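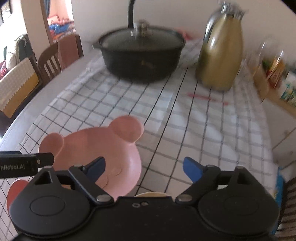

Chutima Meesuk wrote that she bought the bear bowl for her son's rice and ended up buying a second one for herself, for cut fruit and nuts.

Manham Bear Bowl, pink
Item no. 914

A plastic bowl in the shape of a bear's head, with two rounded ears on the rim. The snout and cheeks are lightly embossed in the bottom. Good for cereal, rice, snacks and small helpings of soup.

Details
Material: plastic
Color: pink
Sold: singly
Hand wash or top rack of the dishwasher
Not for oven, stovetop or microwave

Size
The bowl holds one child's portion. The ears add to the width, so measure across them if you plan to keep it in a narrow drawer or a lunch bag. Bowls of the same model stack, ears over ears.

Care
Wash before first use. Use a soft sponge on the embossed parts. Tomato sauce and curry can stain light plastic if left overnight. Rinse soon after the meal.

Shipping
Orders leave our Flidelport warehouse within 7 days. Shipping is free on orders over $50. Bowls can go in the same box as other Manham tableware, but heavy pots and glass jars ship separately.

Returns
Unused bowls can be returned with the label still on. Write to Nuanchan Wiriya at the Flidelport shop and give the order number.

Customer comments (82)

Audrey-Anne Lachance: Nice size for oatmeal. I wish it came with a lid.

Rok Kneževič: Color is a bit softer than I expected. The kids like it. Sits flat on a tablecloth and wipes clean.

Next delivery of the pink bowl is due in October.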